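Home Projects Opinion Parts Swap Contact

Stop Tuning the Fingers
By Bjarke Snorradóttir
3 min read

Two arms, two jointed black hands, one microwave with a mechanical door release. Most of our March was spent on that button.
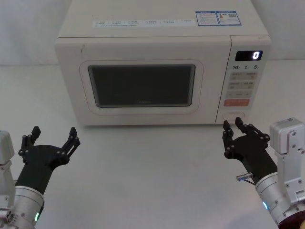
The fixture is the missing part

Home builders spend on hands and neglect the table. Our shared shop in Caltstead is no exception. We logged 1,250 press attempts and 151 misses. I sorted the misses by cause, and finger control came far down the list. Most followed a small shift of the appliance relative to the arm bases, left over from the previous press.

A door release takes real force. A light countertop appliance on a smooth top will slide before a stiff latch gives. Bent Bisgaard wanted softer fingertips and a slower approach. Both treat the symptom. A stop block behind the base costs less than one servo and needs no calibration.

The usual objection is that a home robot must cope with loose objects. Eventually, yes. But a person braces the cabinet with the other hand - and that is a two-arm skill, to be built after the one-arm press is repeatable.

Fix the appliance first. Measure. Then remove the block and see what the second arm is for.

Comments (3)

Poul Bergmann: What is your base-to-base tolerance? We hold 1 mm and still miss.

Leif Eyvindsson: Disagree. Blocks hide bad force control.

Chandrasekhar Kartha: Rubber feet helped on ours, until they got dusty.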